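Storing Small Appliances and Off-Season Kitchen Things

Most kitchens have a few items that come out once or twice a year. The waffle iron, the big roaster and the holiday tins usually end up in front of things you use every day. A closet shelf or a dry corner of the basement is a better place for them.

Before anything is put away, wash it and leave it open on the counter overnight. Crumbs in a toaster tray draw ants, and a damp rubber seal will smell by the time you want it again. Wind cords loosely and fasten them with a strip of cloth or a twist tie. A cord wrapped tight around a warm appliance can crack near the plug.

Keep the original box if you have room for it. The inserts hold the parts in place and the model number is usually printed on the outside. 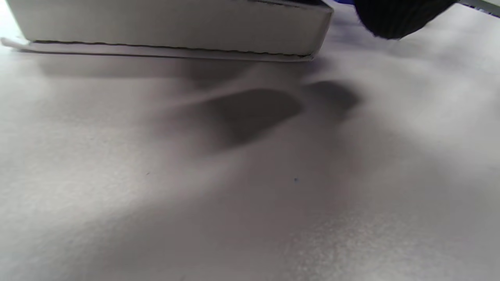 If the box is gone, a plain one of the right size will do. Leave a little space on each side for crumpled paper. Newspaper is fine around metal, but the ink comes off on light enamel, so use plain packing paper there. Glass lids go in on edge, never flat, with a folded dish towel between each one.

Tape the bottom seam twice and run a third strip across it. My old Osimeck mixer went through the bottom of a box on the cellar stairs, and I have taped every box this way since.
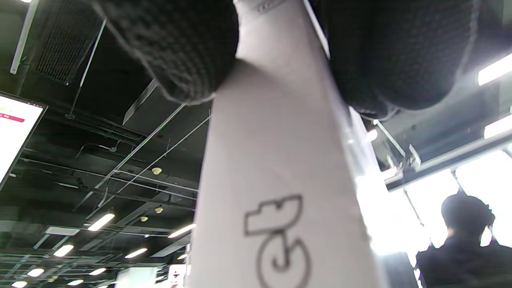

Heavy boxes belong on the lowest shelf, and light ones go above shoulder height. When you lift something long or awkward down from a shelf, use both hands, one on each side. Knit gloves like the black ones here save your fingers from paper cuts. For greasy or wet items, switch to rubber. Set the box down before you turn around — most dropped boxes are dropped on the turn.

Write the contents on two sides of the box and on the lid. Bindu Mudaliar of Plandstead writes in to say she tapes the instruction booklet inside the lid flap and puts the spare fuse in the same envelope. She goes through her shelf each December and gives away whatever was not opened that year.

For basements, lay 2 strips of scrap lumber under the bottom row so that air can pass beneath. Leave a gap behind the boxes too, especially against an outside wall.

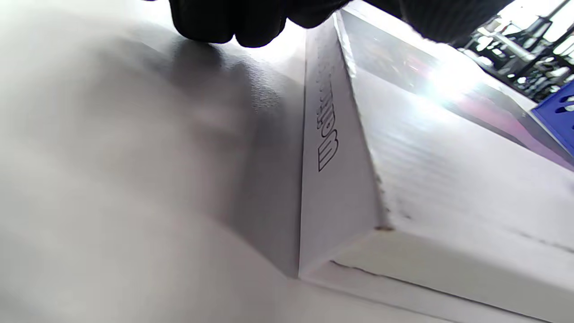 Page 16

Musty boxes should be thrown out, even if the contents are clean. Wipe the appliance with one part white vinegar to four parts water while it is unplugged, then dry it well. Baking soda in an open jar will keep a closed cupboard fresh for a couple of months.

Flattened boxes keep best standing up behind a door.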